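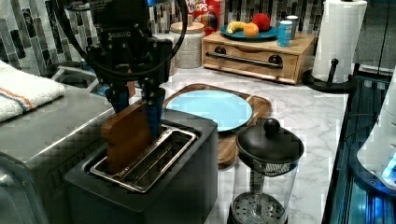

The arm with a Robotiq gripper at the toaster in the kitchen cell, holding one of the wooden slices.

Equipment plan for the kitchen cell: what we buy this year and what must wait

January 2023

Many of you asked at the last members' meeting what happens with the equipment money for the kitchen cell. I promised to write it down, so I try to do it here in good order. I am responsible for the purchasing list at Carik Lab, and Pacita Catacutan has read the technical parts and corrected me in two places.

The kitchen cell is now the most booked station we have. In the last period there were 203 booked sessions, and 137 of them used the toaster task or some part of it. This is a good result, but it also means that small parts wear out faster than our old budget expected. The old budget was made in August, when we thought the cell would be used mainly for demonstrations to visitors.

The first decision concerns the arm. We have asked Folta for a price on a second arm of the same size, and the price is higher than we hoped. We will not order it this year. A second arm needs also a second controller, a new safety inspection and a stronger table, and these three things together cost almost as much as the arm itself. It seems more sensible to keep one arm working well and to open the station for more evening hours. The request will come back in the plan for next year, with a full quotation and not only the list price.

The second decision concerns fingers and pads. Here we have spent too little. The pads on the fingers get smooth after many grasps, and a slice of wood with a rounded top is not easy to hold when the pads are smooth. Teams have then lost half a session to find the reason, and the reason was only a worn pad. From now on we keep 10 sets of finger pads in the cabinet next to the cell. Please write in the logbook when you take a set. When there are 3 sets left, I will order again, and delivery from Clametti takes up to four weeks, so please do not wait to tell me.

The third decision concerns what I call household items, meaning toasters, plates, canisters and so on. Some members think it is strange that these stand in an equipment budget. I understand this, but a toaster in our cell is a test object and must be treated as one. If we replace it with another model, the slots have another width and another height, and the results from before cannot be compared. We have therefore bought two spare toasters of the same model, which stay closed in their boxes. The same rule is valid for the French press, because glass breaks and this shape can be difficult to find again. The fruit and the boxes of cereal are less critical and can be replaced from the normal supply money.

Something more must be said about cables. Kragh, who has our service contract, proposes a cable guide along the arm. It is not expensive, and the installation takes one working day. Pacita supports the proposal, as she would like the cables to be led in the same way for every team. The money for this is reserved, but the date is not fixed. The cell will be closed on that day, and you will get a message at least two weeks before.

What we did not include: a new counter, a second set of lights, and the mobile base that the teaching group wished for. The mobile base is a good idea, but it belongs to a different budget line and needs a separate application. I am glad to help with the text if somebody wants to write it.

If your project needs a part that is not named here, please send me the product name, the price with shipping, and one or two sentences about what it will be used for. Requests without a price are put at the end of the list. It is better to send an early request with a price that is not final than a late one that is perfect, and you may correct the amount until the list is closed. The form is in the shared folder, under Purchasing, and the old form from last year should not be used anymore.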